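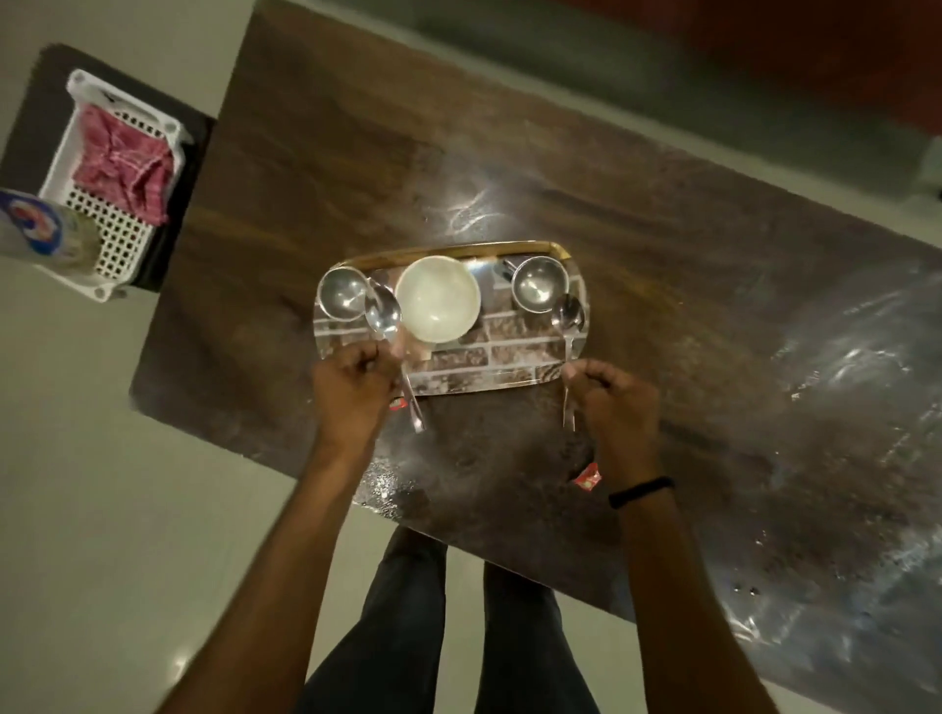 Ticket 252: Pokia labels the tabletop glare as a cloth
Project: Pokia, table-wiping demos (Trallham student robotics club)
Opened: January 13, 2025
Status: open, reopened, open
Priority: high, according to whoever set the priority (me)

Summary
The tracker is supposed to follow the cloth in each demo and hand its path to the planner. It follows the cloth for a while, then falls in love with the reflection of the ceiling light and stays there. The planner then concludes that the correct way to clean a table is to hold perfectly still over one shiny spot. I have roommates who work on the same principle.

Steps to reproduce
1. Load any wiping demo from the dark wood table.
2. Run the tracker with the default settings.
3. Watch the box leave the hand at about frame 900.

Expected: box stays on the cloth.
What we get: box on the glare, confidence high, no regrets. 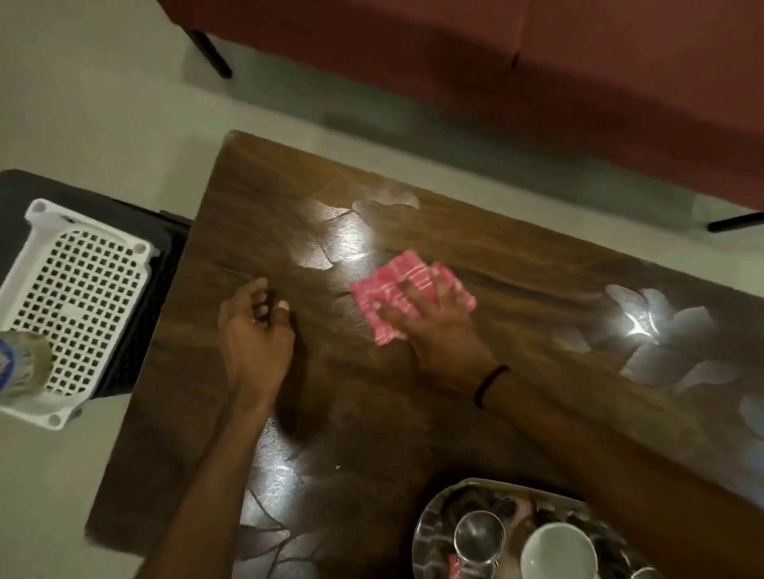
Right hand on the folded pink cloth, light reflected on the wood just beyond it.

Log, first try
Turned down the brightness threshold. The tracker let go of the glare and picked up the steel tray, which also has opinions about light. Put the threshold back.

Log, second try
Switched to color only, with the range set to pink. Much better on the cloth. It also found skin, the sofa and, at one point, a sachet on the tray. I narrowed the range until the sofa dropped out, and by then the paler parts of the cloth had dropped out too, so the box shrank to a sort of postage stamp under the fingers.

Log, third try
Stopped looking for the cloth and looked for the hand instead, on the theory that the cloth is generally under it.
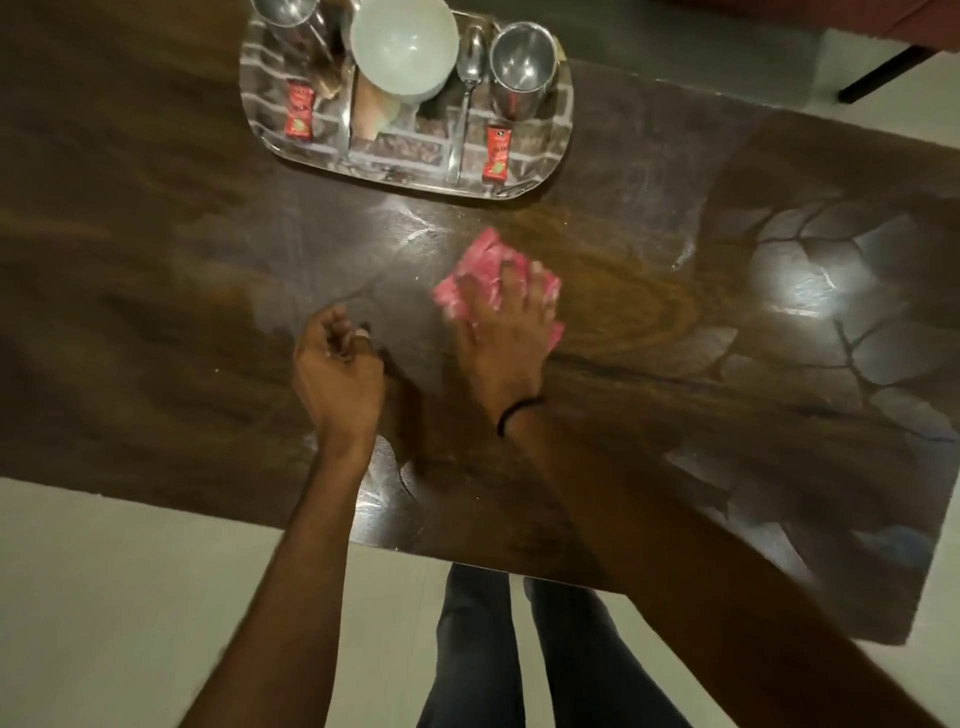 The theory holds for the right hand. The left hand also counts as a hand, unfortunately, and the tracker splits the difference between the two and reports a cloth floating in the middle. Added a rule to prefer the hand with the wristband. I know what this is. It passes on 6 test clips and I would like to enjoy that before the next comment.

Still broken: when the liquid leaves a bright streak, the box sometimes slides off along it. Bostlow lab machine and my laptop do the same thing, so it can't be blamed on my laptop this time. 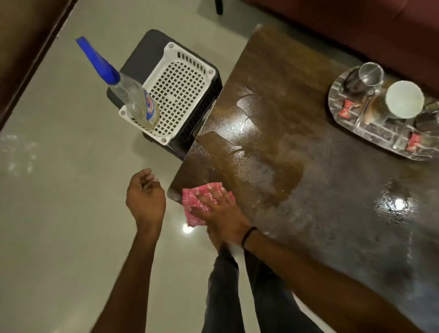 Rutilio Ventura: The wristband rule will die the minute someone else does a demo. Try motion instead. Glare moves when the head moves, but it doesn't go back and forth like a wipe. Compare the last 25 frames and throw out anything that isn't stroking. Beltrán has a branch that half does this.

Reply: Pulled the Beltrán branch. The half it does is the import statements. Wrote the rest tonight, and the box now stays on the cloth through the streak, though it gives up whenever the hand pauses. Wristband rule left in for the pauses. Changing priority to medium and leaving this open until there's a demo with a bare wrist.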